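Shelf and Basket Cell, Walk-Round Checklist
Mukitz workshop, April 2022
Checked by: Intan Tambunan

1. Base plates tight on rail: OK
2. Cable conduit clipped, free to swing: OK. The right one loops wide, so watch it at full reach.
3. Boards under the arms, wiring seated: OK
4. Cans set out, walkway clear: OK
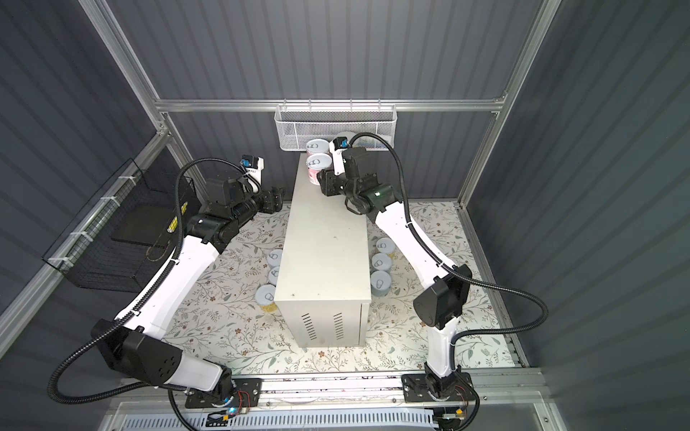 Item 4. Cans on the floor both sides of the box, two on top.

Comment: Putting groceries away is such a good test chore! A five-year-old can do it, and our log stands at 702 clean placements out of 1,177 tries. Not ready for my kitchen, but I'd have laughed at that number in February.

5. Finger bolts and tips, look for wear: OK, recheck at 1,000 hours
6. Grip on a tilted can: WATCH
7. Basket ties and hooks: OK
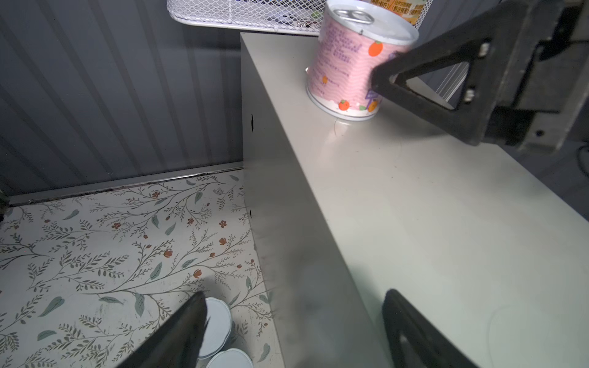

Item 6. Finger against the side of a tilted pink can.

Comment: Tilted cans are still the hard part. Please try softer tips before the Brolora visit (I'd love to see 16 in a row). Scuff on the box top noted, no action.

Next check: I. Tambunan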